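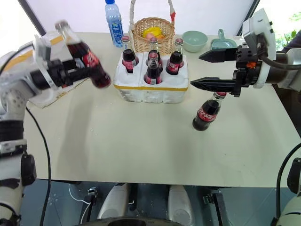

Figure 2. A Coca-Cola bottle held in a black gripper.

Friday, December 27, 2019
By the Calloway politics desk

4.2 Vanity and the voter

We asked 1,000 adults in Nasmont and Busesard whether a head of government ought to think well of himself. Most said yes, within reason, and then disagreed about reason. In Busesard, 47 respondents wanted a modest leader who never admits a mistake. The Dusico scale has no box for this, so we coded them as undecided, a word several of them had objected to in March.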